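Rabbit care class for 4th graders, what worked for you?

wakasard_jo
Posted January 2020
We just ran our first pet rabbit lesson at Groltton Elementary and I'm still buzzing! The kids loved the "how does a rabbit say no" game — ears, feet, turning away. We reached 205 students in one week. Anyone else teaching small animals?

Cúc Trương
Love this!! I did guinea pigs last spring. Did you bring a live rabbit?

wakasard_jo
No, a stuffed one named Flamum. He got held a LOT.

hayloft22
I'd push back a little. Kids remember a real animal, and our calm old buck has done this for years.

Sebastian Onu
Sorry, hayloft, I'm with Jo. A loud classroom is hard on any rabbit, even a calm one. Stuffed all the way.

hayloft22
Fair, but we keep it to six kids at a time and he goes home after.

Cúc Trương
Jo, would you share the handout? I have 284 kids coming up and zero artwork, ha.

wakasard_jo
Sure — sending it tonight! I want to try a sorting game next. 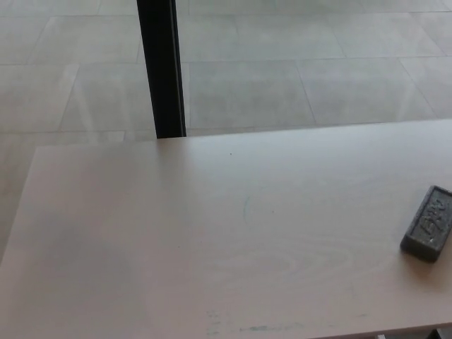 Light tabletop, dark gray block at the right edge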